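Budgeting for a second set of hand-held grippers

Posted September 29, 2025

The purchase request went in last week, and the numbers are settled enough to write down. I am doing it mostly for my own reference. The last time we bought gripper hardware, in May, I kept no notes on why the total came out so far above the quote, and I had to rebuild it from invoices.

The short version: the ceiling is $4,000, it has to cover hardware and everything that hangs off the hardware, and the unit price is the least interesting line on the sheet.

What we are buying

The plan is 4 hand-held grippers, used as two pairs. They go into ordinary homes and an operator uses them to pick up and move household things. Two suppliers quoted. Wurnach sells a complete unit with the linkage assembled and pads fitted. Laitinen sells a frame kit and leaves the pads and the mount to the buyer. The Laitinen kit is cheaper on paper. It also takes most of an afternoon to assemble, and I did not have a line for afternoons in the May budget. I do now.

I have gone with Wurnach for this round. The pins on their linkage can be pushed out with a hand tool and swapped on site. On the Laitinen kit the joint has to come apart completely, and small parts do not survive that on a carpet.

Pads

Pads are where the May estimate went wrong. I had treated them as part of the gripper. They are a consumable and should be budgeted like printer ink. A textured pad holds well when new, then loses its surface, and then the operator starts squeezing harder, which loads the linkage. A replacement set costs $50. I have put in one set per gripper at the start and will review after the first block of sessions.

Color is worth a thought if you get a choice. A bright blue pad is easy to pick out in footage when the background is busy. A dark navy one next to black fingers takes more looking. The supplier charges the same for either, so this costs nothing except remembering to say so on the order form.

Object sets, and why that line is small

I had originally planned a fixed object set, bought new and packed in a case. I cut it. Household sessions already supply harder objects than anything I would have put in a case, and jewelry is the best argument I have. A chain has no fixed shape, beads hang over edges, and a pile of mixed pieces tends to come up as one lump. If a pad is going to slip, it will slip on a bracelet.

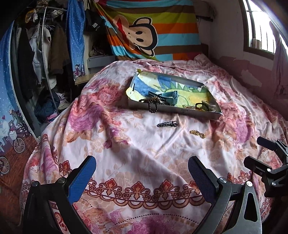 What goes in the spares bag

The spares bag is a separate line with its own limit of $172. In the order I would buy them:

Linkage pins, at least two spare per gripper. They are small and they roll.

Screws for the lower joints, in the size the supplier ships. Do not assume the hardware store has them.

One spare pad set per pair, carried on site and counted apart from the opening stock.

A plain cloth, for wiping pads between sessions. Skin oil and dust both change the grip.

A small tray with a lid, for taking a joint apart on soft surfaces.

Storage cards and cables sit in the Walla project's own budget, so I have left them out. If your setup has no such arrangement, add them before anything else. They cost more than you will guess.

Shipping and delay

Wurnach ships from stock but invoices on dispatch. Laitinen wants payment up front. For a small budget that difference matters more than the delivery date, as a deposit ties up money that may be needed for a repair. Sirham, where we buy the mounts, does neither and simply sends a bill at the end of the month. I have no complaints about Sirham.

I also left a margin for one complete linkage – the part most likely to bend if a gripper is dropped on a hard floor. It was refused in May and approved this time, after I attached the repair invoice to the request.

Still open is whether to buy hard cases or keep using padded bags. The bags fit in a car more easily. The cases stack. I will price both when the grippers arrive and I can measure them with the pads fitted.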